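Isla Grimshaw
@islagrimshaw
December 1, 2022

Steamed buns thread. A few people asked what I do differently from the packet instructions, so I'm writing it out once and then I can link to it.

These are plain buns, no filling. If you want pork or custard the folding is a whole other thread and I'm not the one to write it.

I learned them from Kittipong Kamolrat, who taught a weekend class at Barholm Hall in August. Most of what follows is his. The mistakes are mine.

Dough first. Plain flour, instant yeast, a bit of sugar, warm water, a spoon of neutral oil. I've been using the Phromma bun flour because the shop near me stocks it. Ordinary plain flour works. The colour comes out a little creamier, that's all.

Knead until smooth. By hand that takes me longer than I want it to. If the dough still looks lumpy like orange peel, keep going. Lumps in the dough turn into lumps on the finished bun.

Shape straight away and do one rise only. This was the biggest change for me. I used to let it double in a bowl, knock it back, shape, then rise again. Fine for bread. For these I get a smoother skin with the single rise.

Rise time on my bench is 40 minutes in a warm kitchen. In winter I've waited an hour. You want them puffy and light when you pick one up. If it feels heavy for its size it needs longer.

Baking paper squares under each bun while they rise, so you can move them without leaving fingerprints.

Now the steamer. I don't use bamboo any more. It smells nice but mine went mouldy in the cupboard twice, and I don't have anywhere airy to hang it. Stainless steel goes in the dishwasher and that decided it.

Someone will ask about brand. I've cooked on a Cikness and a Brindeo and could not tell you which buns came out of which. Buy the one with a tray that lifts out easily.

The one real drawback with metal is drips. Steam hits the underside of the lid, runs together and lands on the buns. You get yellow soggy spots. Wrap the lid in a tea towel, tie the corners on top so they can't hang near the element, and it's mostly solved.

Cold water start. Buns in, lid on, then turn the heat on. They get their last bit of rise as the water warms up. From the time you see steam, 12 minutes on medium for small ones.

Medium. Not high. High heat blew mine up like balloons and then they wrinkled as soon as they met the air.

When the time is up, turn it off and leave the lid where it is for 3 minutes. Then tip it open slowly, away from your face. I skipped this the first few times and every batch collapsed.

Then move them to a plate, well apart. If they touch while they're hot they stick, and the skin tears when you pull them apart. I put the plate right beside the pot so there's not much travel.

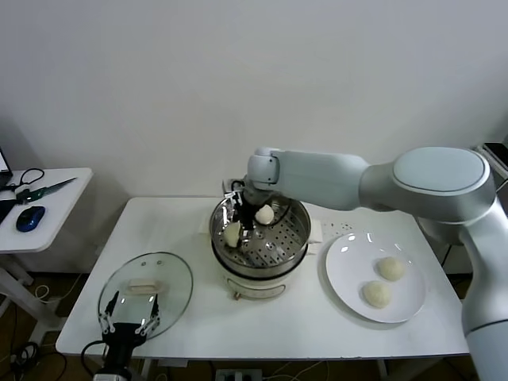
Photo: Isla Grimshaw

Two on the plate, two still in the steamer. The lid is flat on the table on the left. I like a glass lid for this job, you can check on things without lifting it.

The holes in the tray are worth a mention. If you lay one big sheet of baking paper over the whole tray you block them and the middle buns stay doughy. Small squares, one per bun, gaps between.

Get them out soon after the rest time. Left sitting over hot water the bottoms go gluey. Tongs dent them, so go gently, or use a wide spatula if the tray has room for one.

Storage: cool completely, then freeze flat on a tray before you bag them. From frozen they need 7 minutes of steaming. The microwave is OK with a damp paper towel over the top, but eat them right away or they go hard.

Cost, as that came up too. My last batch worked out at 47 cents a bun, and that's with the dearer flour. I didn't count power.

Reply to a DM: yes, you can swap some of the water for milk. Softer and a bit sweeter. I don't bother unless there's milk to use up.

Another one: wholemeal. I tried it with half and half. They rose less and tasted fine with soup. I wouldn't go past half.

And if yours are wrinkled, check the heat first, then the resting time, then whether you let them rise too long. In my kitchen it has nearly always been the heat.

Next batch I'm trying spring onion. Will add to this thread if they're any good.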